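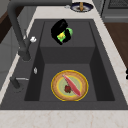
Sinks and Countertops: Frequently Asked Questions

How long does delivery take?
Stocked sinks leave the Femholm warehouse within three working days. Stone countertops are cut to order, and orders placed after 28th December will be cut in February.

What does a measuring visit cost?
The visit is $70. We take it off the final bill if you order a countertop from us.

Can I put a hot pan on marble?
Use a trivet. Marble can take some heat, but a sudden change in temperature can crack it or dull the finish.

How do I clean a dark sink?
Wipe it with dish soap and a soft cloth, then dry it. White marks on a dark sink are usually limescale. Equal parts white vinegar and water will lift them — keep the mix off the marble, as acid etches the stone.

How often should marble be sealed?
Once or twice a year in a busy kitchen. Put a few drops of water near the faucet. If the stone darkens after ten minutes, it needs sealing.

Will the Drerska sink fit my cabinet?
The Drerska needs a base cabinet at least 600 mm wide. The Bogdan is smaller and fits most older cabinets. Check the inside width, not the doors.

Do you remove the old countertop?
Yes, for $117, including disposal. Please empty the cabinets and shut off the water before the crew arrives.

Can I return a sink?
Unused sinks can come back within 30 days in the original box. Cut stone cannot be returned. Bamwood cutting boards can be returned if the wrap is still on.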